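Notes, session 3 - stocks, broths and what heat does to them

Catch-up sheet for anyone who missed the lecture. Read with chapter on proteins, skip the part on freezing, we do that in August. Abbreviations: WS = white stock, BS = brown stock, VS = vegetable.

**Where we left off.** Collagen is the tough stuff - skin, tendon, joints. Three strands wound together like rope. Heat plus water plus time, rope unwinds, you get gelatin. Gelatin dissolves, sets on cooling. No collagen, no body. A stock from boneless chicken breast tastes of something but pours like water.

Which cuts have it:

- feet, wings, necks (chicken) - very high
- knuckle and shank (veal, beef) - high, slow
- fish heads and frames - some, and it lets go at a lower temp
- vegetables - none. Whatever body a VS has comes from pectin and starch

Young animals have more collagen that dissolves easily. Thats why old books want veal. Chicken feet do the same job for a tenth of the money.

**Start cold or start hot?** Cold, for meat and bones. Soluble proteins come out slowly, clump as the water warms, rise as scum, you skim. Drop bones into boiling water and the same proteins set in tiny bits all through the liquid. Cloudy. Not harmful, just cloudy. For a family soup who cares.

Row of pots question from last time (can you run different stocks side by side on one timer) - no. Times are too different, see table further on.

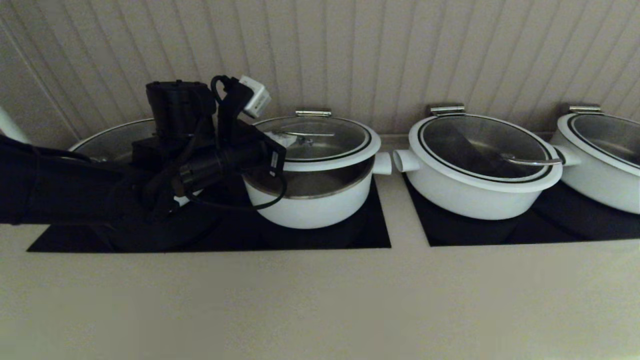
## Simmer vs boil

Definitions first, people mix these up all the time.

- poach: no bubbles breaking, a bit of movement
- simmer: a bubble here and there
- boil: rolling, whole surface moving

Hard boil does two things to a stock. Breaks the fat into small drops and beats them into the liquid (emulsion, week 2). Also breaks up the scum before you can lift it off. Result is milky, a little greasy on the tongue. Some soups WANT this, pork bone broths boiled hard for hours, the white color is the whole idea. So it isnt a mistake everywhere, depends on the dish.

Altitude: water boils cooler higher up, so everything takes longer. Rule for the exam is add time, never salt. Salt in the water raises boiling point by a hair, useless amount in a kitchen.

## Lids

Short topic, always comes up. Lid on = steam condenses on the underside and drips back. Less liquid lost, less energy used, and temp creeps up - a pot that simmers nicely open will boil once covered on the same setting. Lid off = evaporation, cools the surface, concentrates. Lid ajar = compromise, what most cooks do without thinking.

Arne Rathjen's lab group tried all of these with one recipe. Their open pot finished at 427 g from a 449 g start over a short run, so 22 g gone as vapor. Small pot, low heat, dont scale this up without thinking. Surface area matters more than volume: wide pot loses water faster than a tall one holding the same amount.
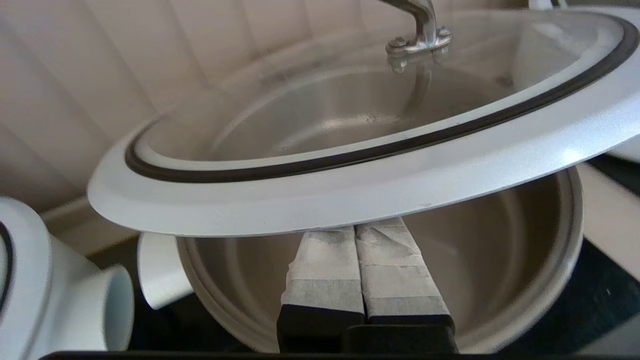 Same reasoning for reductions. If you want to lose water, go wide and open. If you want extraction with no loss, tall and mostly covered. Salt goes in at the END of a reduction, always - the salt stays when the water leaves. A stock seasoned right at the start is a brine when you've halved it.

What else leaves with the steam: aroma. When the kitchen smells wonderful, that smell is no longer in the pot. Estíbaliz Lorente's point in discussion, good one - she holds back part of the herbs and adds them in the last few minutes. Bay and peppercorn can go early. Parsley stalks middle. Leaves late.

## Times (gentle simmer)

| Stock | Time | Skim |
|---|---|---|
| Vegetable | 45 min | hardly |
| Fish | 30 min | first 10 min |
| Chicken | 3 to 4 h | first hour |
| Veal / beef | 6 to 8 h | first hour, then check |

Fish longer than this goes chalky and bitter. Veg longer than this goes flat, sulfur notes from anything in the cabbage family so leave those out completly.

Brown stock: roast bones first. Browning needs a dry surface and high heat, water cant get there, it tops out at boiling. So all the roasted flavor has to be made BEFORE the water goes in. Deglaze the pan, brown bits go in the pot. Black bits dont. Tomato paste goes on late in the roast, burns easily.

## Cooling and keeping

Most important bit for safety. A deep pot of hot stock put straight in the fridge stays warm in the middle for hours. Bacteria love it, and the rest of the fridge warms up too.

1. Strain.
2. Split into shallow containers.
3. Stand in cold water with ice, stir now and then.
4. Into the fridge as soon as it's cooled down. Fat sets on top, leave it there till you need the stock, it helps keep air off.

Keep a few days chilled, longer frozen. Bring back to a full boil before using. If it smells off, out it goes, dont taste it to check.

## For next time

Lab is clear vs cloudy. Each bench does the same chicken stock twice, once at a simmer and once at a hard boil. 300 g wings per pot, same water, same pot size. Hold a spoonful of each against something white and write down what you see. Chill a little overnight on a saucer - does it set? how firm? 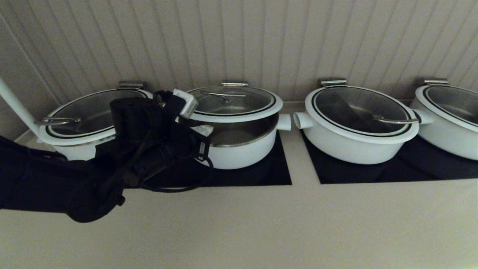

*Fig. 3. White pots in a row on the counter.*

Write-up: one page max. I want the starting weight, the finish weight, lid on or off, and how often you skimmed. Taste notes in plain words, "thin", "sticky", "chickeny" all fine. Say where the two differ and give the likely reason from these notes.

Things people lost points for last year: weighing the pot with the stock and forgetting to subtract the pot. Calling gelatin "fat". Writing "sealed in the flavor" - heat doesnt seal anything, we covered this in week 1.

Extra reading optional, the Pekmont booklet on broths, pages on clarifying with egg white. We start with that, so at least skim it (sorry).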